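Kingi Operator Guide
Section 6: Recording Examples in the Simulator

Applies to Kingi 2 with the Bremoreck scene pack. Last revised 2021-09-23.

You are going to teach a robot to tidy up by tidying up yourself, slowly, through a pair of hand controllers. The learning system copies what it is shown, including the parts you wish it had missed. If you scratch the air for a while before reaching for a shoe, expect a model that does the same.

Read Section 5 (Calibration) first. People skip it, and then write to us about arms that lean to the left.

6.1 Before you record

1. Start the simulator and wait for the status light in the toolbar to turn green. Yellow means the physics is still loading. Objects grabbed during yellow have been known to leave the building.

2. Open the Scenes menu and pick Durnia Hallway. The other Durnia rooms use the same controls but have their own task lists.

3. Hold both controllers at waist height and press Align. The simulated arms will swing to match. Keep your feet where they are.

4. Open and close each gripper once. If the left trigger moves the right gripper, you have the controllers in the wrong hands. Swap them. Please don't remap the buttons to suit.

5. Type the task sentence in the Instruction box. Keep it plain: "Pick up the sneaker." The training job reads this text along with your movements, so jokes in the Instruction box become part of the robot's education.

Note: The Instruction box remembers your last entry. Check it every time you change tasks.

6.2 Recording an episode

1. Press Record. A short tone plays. Anything you do after the tone is data.

2. Move the gripper toward the object at a steady pace. Approach from a direction you could explain to a patient child.

3. Stop just short of contact, line up the fingers, then close. Squeeze until the object is held and leave it there. Full trigger pressure on a soft object makes it pass through the fingers, and the log will faithfully record your surprise.

4. Lift clear of the floor and hold still for 2 seconds. The episode cutter looks for this pause.

5. Keep the idle arm out of the way, gripper open. It may hover, but it should not wander. Idle arms that drift turn up later as robots that wave.

6. Press Stop, then choose Keep or Discard.

Caution: Do not press Reset while an object is held. The object returns to its starting point and the gripper stays convinced it has something.

6.3 Choosing what to keep

Keep an episode if the task was done as the instruction says, even if it was a little ugly. Small corrections are useful. A fumble followed by a clean second try is worth more to the model than you might think, so don't throw it out from embarrassment.

Discard an episode if you took a phone call in the middle of it, if the object was dropped and abandoned, or if you did a different task from the one you typed.

Between episodes, press Shuffle to change where things lie. Recording the same grab from the same spot all afternoon gives you a model that is superb at that spot.

6.4 Where to grip a shoe

Shoes get their own heading because operators argue about them. Take the heel end between the fingers and let the toe point away from the robot. The tongue and laces should stay clear of the gripper. With more than one shoe in the hallway, finish with the near one before going after anything at the far end.

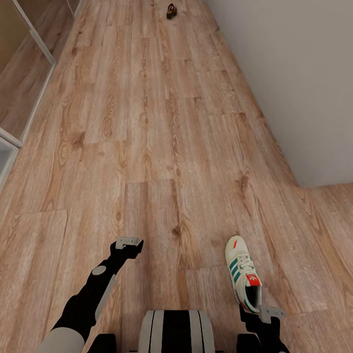
Clernarstead disagrees, and left a comment on the draft of this section saying that heel grips are fine for lifting but a pain when the next task is setting the shoe on a rack, and that half the episodes should use a grip on the side. We have met this in the middle: use the heel for tasks that end with a lift, and mix in side grips for any task that ends with a placement. Put the grip in the Notes field either way.

6.5 Ending a session

1. Press Review and play back your kept episodes at double speed. Most bad ones give themselves away.

2. Fix any typing errors in the instructions. "Pick up the sneeker" is a separate task as far as the file index is concerned.

3. Press Upload and leave the window open until the counter clears. Closing the lid of the laptop does not make it go faster.

4. Set the controllers back on their chargers with the triggers facing out.

If the upload stalls, see Section 7.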